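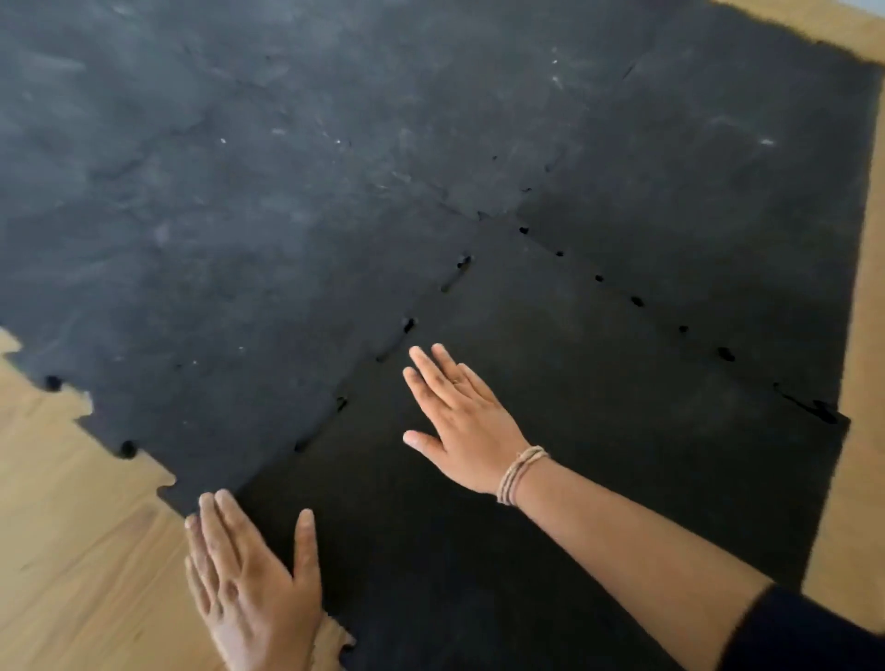

*Pt 2 – tapis, assemblage des dalles à la main. Joints pas complètement fermés.*

**Contrôle zone d'essai – club robotique Flevar**
mercredi 23 décembre, avant la séance. Robot : Zirkero (châssis v2)

**1. Local**
- [x] Passage libre jusqu'à la porte
- [x] Extincteur accessible, étiquette OK (prochain contrôle en avril)
- [ ] Rallonge côté fenêtre – gaine abîmée, à jeter. En attendant on prend celle de l'armoire

**2. Tapis**
- [x] Dalles caoutchouc posées sur le parquet
- [ ] Joints fermés – NON. Petits trous le long des trois joints, et une fente plus large au bout de celui de droite, près du bord. La roulette arrière peut se coincer dedans. Reprendre au maillet
- [ ] Surface propre – dalle de gauche très poussièreuse + petits débris blancs. Aspirer puis chiffon humide, laisser sécher. Celle du bas ça va
- [ ] Bord fini – encore les crans apparents à gauche, bordure droite à mettre si on la retrouve (carton Mellor ?)
- [ ] Test de glissement – pas fait, refaire après nettoyage

**3. Robot**
- [x] Arrêt d'urgence testé 6 fois, coupe à chaque fois
- [x] Roues serrées, pas de jeu
- [x] Capot moteur vissé
- [ ] Câble du capteur avant – frotte sur le support, mettre un collier
- [x] Vitesse bridée à 20 % pour les premiers essais. Ne pas toucher sans prévenir

**4. Batteries**
- [x] Packs Stinex : rien de gonflé, connecteurs propres
- [ ] Sac de charge – fermeture cassée, en recommander un
- [x] Charge surveillée, jamais pendant la pause
- Pack 17 : descend trop vite, mis de coté. Pas pour le concours

**5. Élèves**
- [x] Cheveux attachés, manches remontées
- [ ] Bagues et bracelets enlevés avant de toucher au robot – à rappeler en début de séance, pas systématique
- [x] Lunettes pour la découpe – manque une paire
- [x] Personne sur le tapis quand ça roule

**Bilan**
Pas de roulage tant que le point 2 n'est pas repris. Programmation et réglages sur cales en attendant, ça passe. Séance de 35 min par groupe, prévoir le nettoyage dedans.

À acheter : sac de charge, colliers, une paire de lunettes, rallonge.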